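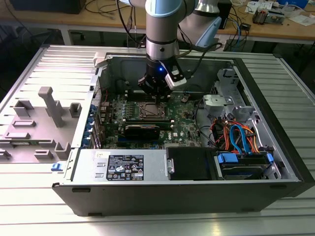 According to Borghild Ekström, it is better to begin with a dead computer and to stay with it until the arm behaves, and I agree with her. A board that still works makes the hands nervous.

Workshop > Shared bench > Robot arm tips

My first tip is about the table. Lay the tower on its side and take off the panel before the arm is switched on. Draw the outline of the case on tape, so it goes back to the same place next time. I lost one evening in May to a case that had moved 5 mm.

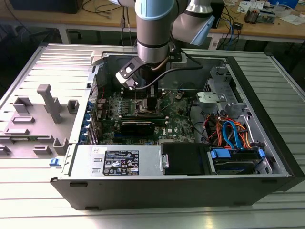

Second, save a waiting point above the board, and let every program start and finish there. Mine is 90 mm over the socket. From this height I go down at the slowest speed, with one hand on the stop button. Power cords of the computer stay out of the wall, of course.

For the cables on the wrist, give them a wide loop and turn the last joint through its full range by hand. If something pulls, fasten it again higher up. I use Plundberg straps, 88 of them in a bag, and they open again without a knife.
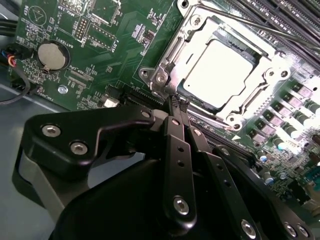
Vangelis Tzavaras wrote to ask if one can teach the lever and the processor in the same program. I tried it and do not recommend it. Make two short programs and check the lever with your eyes in between. He also closes the fingers first on a piece of cardboard, to learn how little force is enough, and this I have copied from him.
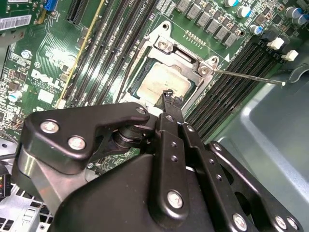
Fingertips at the processor, socket frame around it.

Write down the finger opening for each part you handle. My notebook is now at line 379 and I still look in it every time.

Filed under: Robot arm, Computer repair, Bench habits

Contact the Cerkari workshop | © Cerkari 2018 | Back to top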